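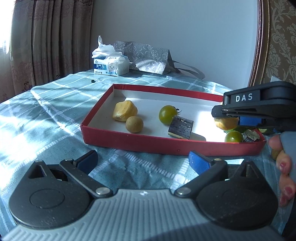 How to build a port town your players will want to come back to

I've been running a seafaring campaign for a good while now, and the thing people ask me for most isn't ship rules or sea monsters, it's towns. How do you make a harbor that feels like a place and not a shop menu with seagulls? I used to be terrible at this. My first port, Grimum, got eleven pages of history before session one, and my players stayed exactly long enough to buy rope. Then they left and never went back. I still have the pages.

What follows is the way I do it these days. It takes me one evening per town (less if I'm reusing an old map), and it works for any system, since there are hardly any rules in it. I'm going to use a town called Fogh all the way through so you can see the steps on something real. Well, real to my table.

What you need

A sheet of paper, a pencil, and whatever map of your coastline you've got. If you don't have a coastline yet, draw a wobbly line and put a dot on it. You also want 2 eight-sided dice for the arrivals table at the end. Index cards are nice but I've used the backs of envelopes plenty of times.

Step 1: Decide what leaves the town by ship

Start with one export. Just one! You can add others later but the first one does most of the work. Fogh sells salt. As soon as I'd written that down I had salt pans on the flats south of the harbor, carts, people with cracked hands, a smell, and a reason the cooks in town under-season everything out of spite (I love that detail and my players have noticed it exactly zero times).

If you're stuck, look at what the nearest land on your map would grow or dig up. Hills mean sheep or tin. A big river mouth means timber floated down from somewhere else. Try to stay away from gold and gems for your first one. They pull every story toward robbery, and you'll get to robbery soon enough with this hobby anyway.

Step 2: Decide what the town can't get for itself

Same idea, other direction. What does everybody have to wait for? In Fogh it's firewood and, weirdly, decent shoes. There aren't any trees left and the salt eats leather. So when a ship from Drosemen comes in with lumber on deck, people stop what they're doing and walk down to the dock, and the first time my group pulled into port carrying a load of spare planking they got treated like royalty. They hadn't planned that and neither had I. It was just sitting there in the notes.

Write the need down next to the export. If you only ever finish these two steps, you can already run a session.

Step 3: Put three places on the water and one up the hill

Now draw the harbor. I do a rough curve for the bay and then place:

The dock where strangers tie up. Figure out who walks over to collect the fee, and how much they'd take to forget about it.

The dock where locals tie up. It should be better. More shelter, shorter walk, and no room for your players.

The place people wait. Usually a tavern, but I'd push you to try something else. Fogh has a long covered bench against the customs house wall where crews sit out bad weather, and it's become the main social spot of the whole campaign. Nobody can order a drink there, so they talk.

Then pick the one building up the hill. Whoever lives or works in it can see every sail before it arrives. That person knows things early, and knowing things early is power in a port. I make this the town's quiet boss about half the time.

Don't name the streets yet. I know, I know. I love naming streets too. Do it at the table when somebody asks, and write it down right then.

Step 4: Work out the last bad thing

Every port has had a bad year. Pick when it was and what it did. A fever, a fire, a fleet that didn't come back, a storm that moved the channel. I keep it within the memory of living adults so that any random dockworker can have an opinion on it.

For Fogh it was a storm in August, twelve years before the campaign starts. It drowned the lower salt pans and put a ship called the Busivari on the sandbar at the harbor mouth with 243 people aboard. Her ribs still stick out at low tide. Pilots steer by them. Kids get dared to row out and touch one.

Notice I haven't decided whose fault it was. I leave that open on purpose and let three different townsfolk tell it three different ways. My players picked a version they liked around the fourth session, and I quietly made that one mostly true. Is that cheating? Maybe a little. They were thrilled.

Step 5: Give people in town something to disagree about

This is the step I skipped for years, and it's the one I'd keep if you made me throw out the rest. Take your export, your need, or your bad thing, and find the argument inside it. It should be an argument where you could see yourself on either side.

In Fogh they argue about whether to pull the wreck out. Clearing it would open the channel for bigger ships, so more lumber, cheaper shoes, all of that. But the families of the drowned consider it a grave, and the pilots would lose their best marker (and a good part of their fees). Any character I have to make up on the spot gets a side. It takes a second and suddenly the fish seller has a personality.

A quick test: ask yourself what happens if your players never get involved. If the answer is "nothing, it just sits there," give it a clock. In my game a dredging crew from Drosemen was due within the month. The group could help them, stop them, or sail off and hear about it later from someone else.

Step 6: Make the arrivals table

Finally some dice. Each time the group comes into port, roll one die for who got there before them and one for what mood that's put the town in. Here's what I use in Fogh. Change it however you like.

Who's in port
1. Empty harbor, not one foreign sail
2. A lumber ship, already half unloaded
3. A navy cutter checking papers
4. Pilgrims waiting on the wind
5. A rival crew your players know
6. Salt buyers, two of them, refusing to speak to each other
7. A ship under quarantine flag, anchored well out
8. Something towed in with nobody aboard

Mood of the town
1. Hungover from a festival
2. Prices are up and people are sour
3. A wedding, everyone's invited
4. Shut up tight before a storm
5. Work for anybody who can lift
6. A funeral
7. Rumors about the wreck again
8. Suspiciously cheerful

The combinations do a lot for you. An empty harbor on a wedding day played completely differently from what I'd imagined, because the whole town had been expecting the groom by sea. I got two full sessions out of that one roll.

Some things that tripped me up

Too many inns. You need one, and maybe one bad one.

Guards everywhere. A working port is mostly people carrying stuff. If your players only ever meet guards and bartenders they'll treat the place like a jail with snacks.

Reading my notes out loud. If the wreck matters, let them scrape their hull on it. I had a lovely paragraph about those ribs at low tide, and what got their attention in the end was me asking the helmsman to roll and then making a face.

And forgetting to change anything between visits. When the group sails off, I jot down one thing that'll be different next time. A new roof on the customs house, the fee collector replaced by his sister, lumber finally cheap. It's a single line, and it's the reason my group has gone back to Fogh so many times that one of them has opened a shop there. She sells shoes.

If you want to try this on something small first, do a fishing village with only steps 2 and 5, then drop it in the path of whatever ship your players are on. Once you're happy with it, start the full sheet for the next port down the coast. I'm finally redoing Grimum that way myself, and this time it's fitting on one side of the paper.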